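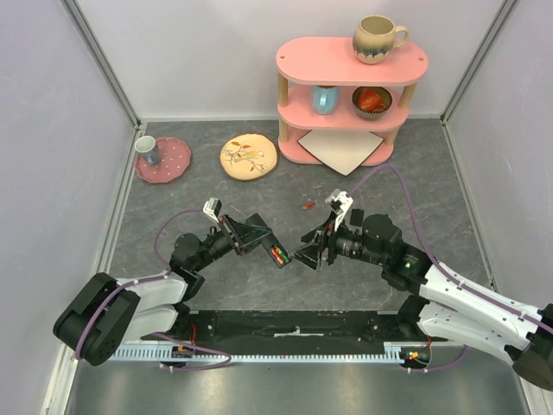
White arms and black grippers over a marbled gray floor.

Noemi Villa listens to frogs. She listens to them in ditches, in the flooded corner of the soccer field in Ultthorpe, in the pond behind the feed store, and once, for most of a night, in a drain under the parking lot of a wedding reception she was supposed to be attending. I had planned to talk with her for half an hour and I stayed until it got dark, at which point she handed me a pair of boots and we went out.

"You can't do this interview in a kitchen," she said. "I mean, we can start in the kitchen. There's soup."

So we started in the kitchen. She has 953 recordings by now, all of them made within biking distance of her house, and she played me a good number of them over the soup. I had always thought of frogs as one noise. She laughed at that, but nicely, and put on a file from early spring.

"Listen underneath," she said. "The high peeping is the spring peepers, everyone gets those. Now wait for it. There! Like somebody running a thumb down a comb."

That was a chorus frog, and once I had it I could not stop hearing it. She played me a wood frog after that (a duck with a cold, is the best I can do) and then a gray treefrog, which makes a short, sweet trill that I would have sworn was a bird.

She came to all this by way of insomnia. Seven springs ago she was working nights at a bakery, and on her days off she would be wide awake at three in the morning with nothing to do. She opened the window. "And there was this wall of sound, and I'd lived in that apartment for two winters and a summer and never noticed it. I went out in my slippers. I found the pond by walking toward whatever was loudest."

The slippers did not survive, but she was back the next night with a flashlight and the voice recorder on her phone.
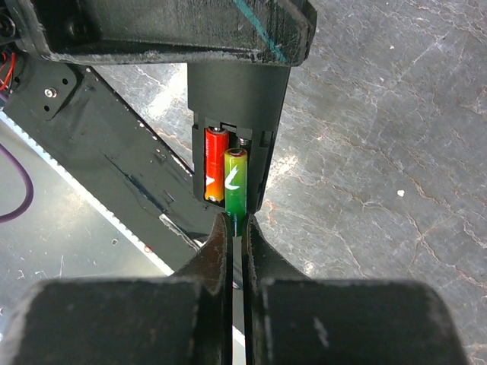
A frog call is mostly air. The male closes his mouth and nostrils and pushes air back and forth between his lungs and his mouth, over the vocal cords, and the sac under his chin swells up and carries the sound out over the water. Noemi can talk about this for twenty minutes and I would happily have given her forty. What she talks about nearly as much is power, having run out of it at every good moment of her first two seasons. Her recorder, a dented little Ladix she bought secondhand, takes two AAs, the same size as the pair standing side by side in the slot of that black dispenser, and cold nights eat them up. She keeps the spares inside her glove. "I missed my first leopard frog because of batteries," she told me. "He was snoring away, maybe six feet from me, and the screen went blank. I said a word. He stopped. I don't think it was related, but I felt bad."

Her friend Teresa Ó Súilleabháin goes along on many of the walks and does the writing down: time, air temperature, wind, what was calling and how thickly. They use a plain scale. One means you can pick out single frogs, two means the calls overlap but you could still sort them out, and three is a full chorus with no gaps in it at all. Teresa also drives when they go farther than the bikes will take them, up to the wet meadows at Prarano.

"Prarano is the big one," Noemi said. "You hear it from the road with the windows shut. The first time, Teresa pulled over because she thought something was wrong with the car."

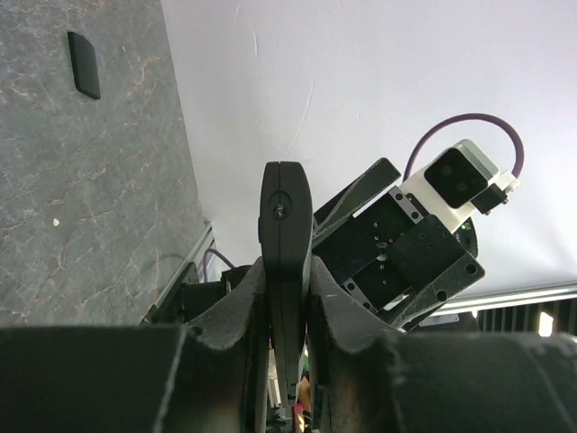

Page last changed: June

I asked what a beginner should do, and she was up out of her chair before I had finished asking. Go out after a warm rain, she said, half an hour past sunset. Pick one place. Leave the light off. The frogs will go quiet when you walk up, and this is where most people give up and go home.

"Stand still. Count to a hundred, slowly. One of them always cracks first, some little guy who can't stand it, and then his neighbor has to answer, and then they're all off again like you were never there. I've heard that happen hundreds of times and I still get goosebumps."

She would like people to learn three calls and leave it at that for the first year. She doesn't think you need a good microphone, or any microphone. She is firm about boots, and about rinsing them between ponds so you don't carry disease from one to the next. And she doesn't pick the frogs up. "Why would I? They're busy."

Last year she missed most of April with a broken wrist, and a neighbor, Khôi Tôn, went out with the recorder in her place. He brought back 8 files and played them for her on the porch. One was nearly all his own breathing, and behind it was an American toad, a long, level trill that went on and on. She has it on her phone, and she played it for me twice.

By then it was almost dark. We walked down past the feed store with the lights off and stood at the edge of the pond, and of course everything stopped. I counted. I got to sixty-one before the first peep came from somewhere off to the left, then another, and then the whole pond went up at once, so loud that my ears buzzed. Noemi was grinning, I could just about make that out. She held up three fingers.

We use cookies to remember your settings and see which pages get read. By continuing to use this site you agree to our use of cookies. Accept | Manage settings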